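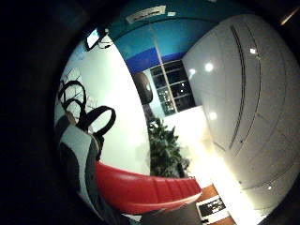
Seating area by the window, evening. Red seat, plant, white panel on the right.

**Can a machine do a waiting room yet?**

**vsemwal**
Closing chores at our place: wipe the seats, water the plant, do the floor, wipe that big glossy white panel. Boss saw a Dastton demo and wants to know if a machine can take over. Quote was 500 a month. Anyone running one for real, not a demo?

**fiachra_t**
Floor yes. Rest no. We've had a Rurkix floor unit 13 months, fine on open floor, hopeless near anything curved. Goes along a rounded seat and leaves a strip. Someone still mops the strip.

**KheriM**
disagree on "rest no". Pillenance arm at my shop wipes counters every night. Flat counters, ok. But it does them and I go home.

**fiachra_t**
Flat counter isnt a ribbed red seat tho. Look at the grooves on that white panel too. Cloth has to get in those.

**KheriM**
So do the grooves by hand once a week. Machine does the flat part. Why does it have to be all or nothing

**bansal_r**
Glossy white is the hard bit imo. Lights bounce off it, you can see the glare in the pic. Ours kept reading reflections as stuff in the way and stopping. 4 stops a night, somebody has to walk over and hit resume. Quicker with a rag.

**vsemwal**
ok that's useful. What about the plant?

**sushil.b**
Drip bottle. You don't need a robot for a plant lol

**bansal_r**
+1

**KheriM**
Ramesh which one was that, the Tomar? Old one was bad for that, newer one is better on shiny walls. Still stops sometimes, wont lie

**bansal_r**
Tomar yeah. Sent it back. Didnt try the newer one.

**vsemwal**
Leaning floor unit only then, and we wipe the seats ourselfs. Will ask Dastton for a trial before anybody signs. They said 4 weeks, see if they stick to it

**fiachra_t**
Get them to run it at closing with the lights on. Daytime demo tells you nothing

Last updated: July 2022

Related threads
Floor unit keeps missing edges
Microfiber or paper on gloss panels?
Rurkix battery swap, how long
Who empties the dust bin on yours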